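3.2 Packing materials and stored units

The Koserar set covers small metal-cased parts of the kind kept in shared stock rooms. Parts of this size are usually stored upright in divided cardboard, and the label on the case is often the only guide to what is inside.
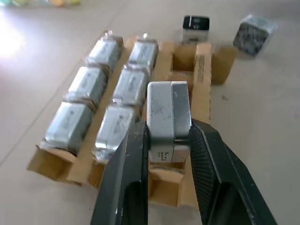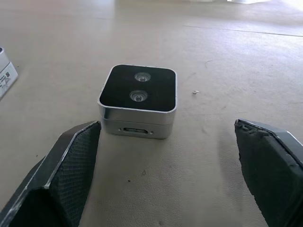
Figure 7. Left or first: a metal block at a divided cardboard tray. Right or second: a square silver device with two lenses set in a black panel.

Trays were scored for fit and for ease of reading the label. Fit matters most for bare metal cases, which pick up scratches when they can shift against a neighbor. Foil wrapping reduces this, but it crinkles and makes printed marks harder to read. Devices with exposed lenses were treated as a separate class and stored face up – never stacked – following the practice at the Flesham depot.

The full list holds 384 entries, drawn from stock kept at Flesham and Zaidi between December and the close of the survey. We left out 9 entries whose labels could not be matched to the Flinetti parts list. Wall height in the trays was not varied and is taken up again in Section 4.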